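Ploler Zweiarm-Arbeitszelle für Geschirrhandling
Planungs- und Beschaffungsinformationen

Artikelgruppe: Tischzellen, zweiarmig
Hersteller: Ploler
Greifmodul: Trumus, Zweifinger-Parallelausführung oder V-Öffnung
Integration und Inbetriebnahme: Aguiar

Die Zelle ist für das Einlegen und Entnehmen von Einzelgeschirr in offene Kunststoffbehälter ausgelegt. Typische Teile sind flache Schalen, Teller mit abgesetztem Rand und Formgeschirr mit glasierter oder stark spiegelnder Oberfläche. Für die Auslegung maßgeblich sind Randstärke, Gewicht und die Neigung, in der ein Teil im Behälter liegt. Der Durchmesser spielt eine geringere Rolle, solange der Rand frei zugänglich bleibt.

Lieferumfang Grundausstattung
Tischgestell mit Frontprofil aus Aluminium, Arbeitsplatte weiß
Zwei Arme mit gelochten Armgliedern, Montage an den vorderen Ecken
Zwei Greifmodule Trumus mit schmalen Innenfingern
Handgelenkkamera je Arm, eine feste Übersichtskamera
Steuerrechner und Netzteil, Kabelsatz

Greifen am Rand
Die schmalen Innenfinger fassen das Teil an der Kante und halten es hochkant. Bei eng stehendem Geschirr ist das die einzige Griffart, die ohne Umsortieren auskommt. Der Fingerbelag ist ein Verschleißteil und im Betriebsbudget gesondert zu führen.
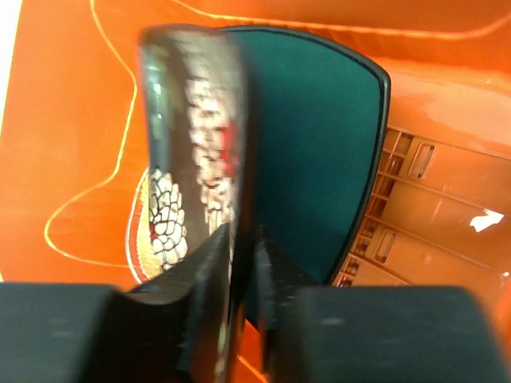 Muss für jede Geschirrform ein eigener Fingersatz beschafft werden?
Ein Fingersatz deckt in der Regel alle Formen mit vergleichbarer Randstärke ab. Ein zweiter Satz wird nur benötigt, wenn sehr dickwandige Teile im selben Durchlauf verarbeitet werden sollen.

Budgetierung
Der Wechselsatz Innenfinger mit Belag kostet 1.946 Euro netto und enthält Finger für beide Arme. Wir empfehlen, einen Satz je Zelle auf Lager zu legen. Nach 200 Betriebsstunden ist eine Sichtprüfung des Belags vorgesehen. Die Prüfung kann durch eigenes Personal erfolgen, der Tausch ebenfalls. Nach dem Tausch ist der Nullpunkt der Greifer neu einzulernen.
Nicht im Grundpreis enthalten: Behälter, Mustergeschirr, Transport, Einweisung vor Ort. Angebote von Aguiar weisen diese Positionen einzeln aus.

Aufstellung und Platzbedarf
Beide Arme arbeiten auf einen gemeinsamen Bereich in der Tischmitte. Der Behälter steht hinten mittig, lose Teile werden davor oder seitlich abgelegt. Helle, matte Seitenwände sind bei glasiertem Geschirr zu bevorzugen. Die Kabelschlaufen an den Armen benötigen seitlichen Freiraum und dürfen nicht an einer Wand anliegen.

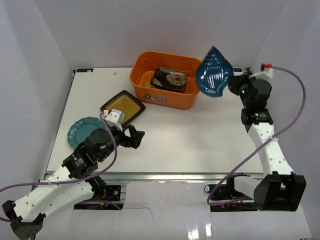 Für die Bahnplanung wird je Arm eine Vorzugsseite festgelegt. Überschneiden sich die Arbeitsbereiche, wartet der nachrangige Arm außerhalb der Mitte. Diese Sperre ist in der Steuerungssoftware Tradine hinterlegt und lässt sich pro Ablauf anpassen.

Lieferzeit und Abnahme
Die Lieferzeit beträgt fünf Wochen ab Auftragsklarheit, Ersatzfinger vier Werktage. Bestellungen für das laufende Budgetjahr sollten bis September vorliegen. Zur Abnahme stellt der Kunde die eigenen Teile in Originalbehältern bereit.

Technische Rückfragen: Fernanda Lobo, Projektierung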